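4. Setting up the tea and coffee table

This section is for the person who prepares the table in the Driltstead common room before the morning break. Please read all of it once before you start the first time. After that you will only need the short list in 4.5.

4.1 What you need

From the cupboard under the window, take out:

the Skandance mug stand
the mugs
the serving tray
the sugar jar and the teaspoons
2 clean cloths, one for the table and one for drying

The milk is in the fridge, on the door shelf. The kettle stays on the bench at all times. Do not carry it to the table, even when it is empty.

Note: The cupboard door is heavy and closes by itself. Hold it with your foot or ask someone to hold it.

4.2 Preparing the table

1. Wipe the table with a damp cloth, from the far side toward yourself.

2. Dry it with the second cloth. Feet of the mug stand leave marks on a wet surface, and these marks are hard to remove later.

3. Put the tray in the middle of the table. The long side of the tray should be in line with the long side of the table.

4. Put the mug stand on one side of the tray, with one hand width of free space between them. People reach over the tray with their sleeves, so please do not make this space smaller.

5. Leave the other side free for the milk.

Caution: Do not push the tray to the edge to win some space. If a person leans on the rim, the tray will tip.

4.3 Hanging the mugs

1. Hold the stand at the bottom with one hand. It is light when there are no mugs on it.

2. Hang the first mug by its handle on one of the lowest pegs.

3. Hang the second mug on the opposite side, at the same height. Continue in this way, always one side and then the other side.

4. Use the upper pegs last.

5. Turn the mugs so that the openings do not touch each other.

When you take mugs away, go in the opposite order and begin with the upper pegs. If there is only one mug left on the stand, it can stay there, but check that the stand is still steady.

Note: The big mugs from Vosik do not fit. Their handles are too narrow for the pegs and they will slide off after a short time. Put them on the tray with the opening down.

Caution: A mug with a crack in the handle must not be hung. Wrap it in newspaper and put it in the general rubbish, not in the glass bin.

4.4 Milk

1. Take one carton from the fridge. Check the date which is printed on the carton.

2. Close the cap well before you carry it. Turn it until you feel that it stops.

3. Place the carton upright next to the tray, with the handles of the mugs and the milk not in each other's way.

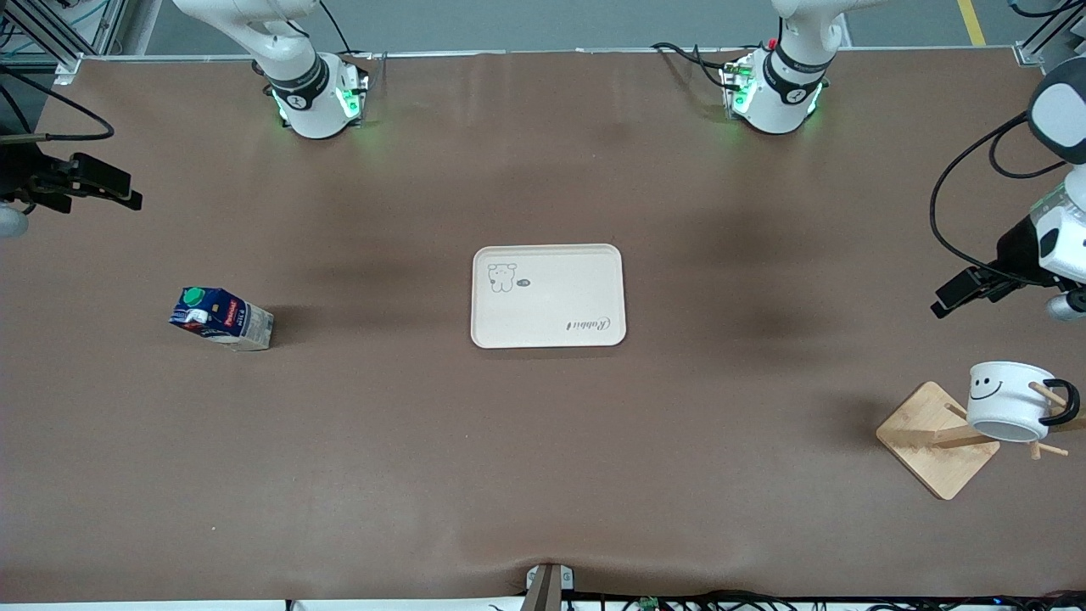 4. If a carton falls over, lift it first and look at the cap second. Wipe under it even when you do not see milk, as a thin line of milk is easy to miss and will smell by the afternoon.

5. After 40 minutes, put the carton back in the fridge. In February, or on any hot day, put it back as soon as the last person has poured.

6. If the carton is nearly empty, shake it softly and write "finish first" on it with the marker from the drawer.

Caution: Do not store an opened carton lying down, not on the table and not in the fridge. When the fridge is full, move the juice to the lower shelf and make a place where the milk can stand.

Note: Oat milk and soy milk follow the same steps. They have their own place on the tray, so that guests with an allergy do not need to ask.

4.5 Short list for every day

Wipe and dry the table.
Tray in the middle.
Stand on one side, milk on the other.
Lowest mugs first.
Check the date and the cap.

4.6 Clearing away

1. Take the milk back to the fridge before you do anything else.

2. Collect the used mugs on the tray. Do not carry more than 5 at one time.

3. Wash the mugs in hot water with a little dish soap. Rinse them and let them dry on the rack. Do not hang them wet, because the pegs are made of wood and will swell and change colour.

4. Wash the tray also on the underside. Dry the inside corners with the cloth, where water likes to stay.

5. Wipe the mug stand with a cloth that is only a little damp. Never put it in the dishwasher.

6. Return everything to the cupboard. The tray stands on its long side at the left wall, behind the stand.

The cloths are changed every Wednesday. Used ones go in the blue bag behind the door.

If something is broken or missing, please write it in the book on the fridge, or tell Meenakshi Thampi. For extra milk, when a group of over 14 people is coming, ask Soon-im Ban one day before.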